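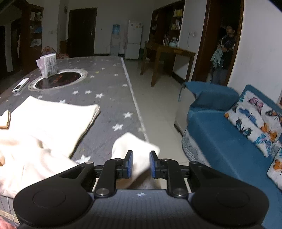

Sorting and Folding Small Laundry: Learning from Hand-Held Gripper Demonstrations

Leonie McKinnon, Wekesa Okoth
Project report, January 27, 2023

1. Method

We recorded demonstrations with a two-finger hand-held gripper in homes in Bokesby and Stelldale. Each demonstration starts with the gripper open over the table and ends when the item has been put down and released. Socks and towels were left wherever the people living there had put them, and we did not clear other things off the table.

After removing takes with lost tracking we had 1,511 demonstrations. We trained 2 policies on them. The first saw only the camera image. The second also got the gripper opening width as an input.

2. Results

The width input helped most with socks. Without it the policy often closed too early and pushed the sock along the table cover — the same mistake we made ourselves in the first sessions. Towels showed little difference between the policies.

Patterned table covers were harder than plain ones for both. Corey Ngata suggested training again with the backgrounds changed at random, and we had time for 3 short runs of this. They were too short to compare fairly, so we leave them out of the results table.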